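# Chapter 4: Fingers, frames and floor space

Last chapter ended with a bare arm on a bench and nothing on the end of it. This one puts a gripper there. Most of the work is dull – cables, tape, clearances. Do it anyway.

The build we follow is Nirnow, put together in a shared workshop by Jasper Hoekstra and Hanyu Han. Budget 1000 euros for the hand and its wiring, another 200 for bits they forgot. They ran over. You probably will too.

What you need before starting:

- a gripper with two flat fingers
- a small camera for the wrist
- a stiff frame
- tape for the floor, a bright colour
- more cable ties than you think

Jasper's first rule: mark the floor before you bolt anything down. His second: look through the wrist camera early, while things can still be shifted. Wide lens, so expect the fingers to fill a good part of the bottom of the view and expect to see half the room as well. Neighbours, desks, ceiling lights, the lot. Bright lights overhead will wash out the top of the picture, so do your tests with the same lights on that you mean to work under.

Black fingers against a pale wooden table are easy to pick out. Thin white cables on the same wood are not so easy, and they wander. Check where yours run before you teach the arm any moves.
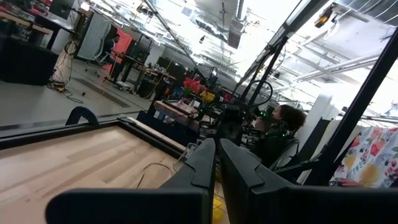

## 4.1 Measuring the gap

Open the fingers fully. Measure at the tips, then again at the root, and write both down. If the two differ the fingers are not parallell and the mount wants shimming.

Now close them slowly by hand, power off. Feel for a catch. Hanyu kept a notebook for this and so should you – date, gap, which screw you touched. Her first entry is March 18, 2023 and says only "left one sticks, loosend 2 screws, better".

Leave the camera plugged in for the next step.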